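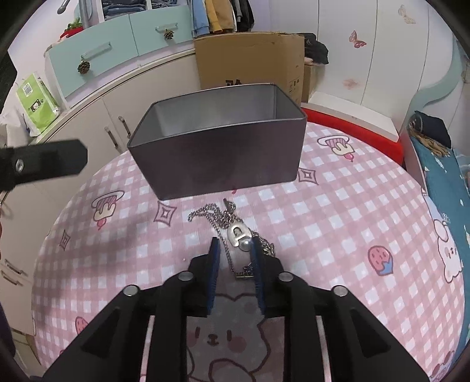

What does "automation" mean in a workplace?
Automation means that a machine does a step of the work that a person used to do by hand.

A job is made of many small steps. At Nernik, a company that sorts and packs jewelry, the work is divided into 28 steps. They include picking up a piece, placing it in a container, checking the clasp, and adding a label. Machines do 7 of these steps. People do the rest.

Jewelry is hard for a machine to handle. A box keeps its shape when it is lifted. A chain does not. It bends at every link, and it can tangle with other chains. Engineers call this kind of object "deformable." A machine has to find one piece in a pile, grip it at a good point, and lift it without pulling up its neighbors.

The grip also matters. If the jaws press too hard, a bead can crack. If they press too lightly, the piece slips. Soft pads spread the force over a larger area. Ridges on a pad add friction, the force that keeps two surfaces from sliding past each other.

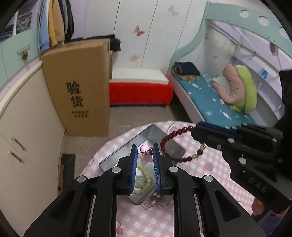

What happens to the workers when a machine takes over a step?
Their tasks change, and sometimes the number of workers needed changes too.

When Nernik added a sorting machine called the Skallex, 10 people worked at the sorting tables. Six stayed there to handle tangled pieces and check the machine's work. Three learned to set up and clean the Skallex. One moved to the repair bench.

Some changes were helpful. Workers spent less time repeating the same small hand motion, which can make wrists sore. Other changes were harder. Training took 29 days, and the new tasks required reading screens and error codes. Some workers liked the old job better.

At other companies, automation has meant fewer jobs. Before buying a machine, a company should work out which steps will change and who does them now.

Words to know
Deformable: able to change shape when pushed or pulled.
Friction: a force that resists sliding.
Gripper: the part of a tool that holds an object.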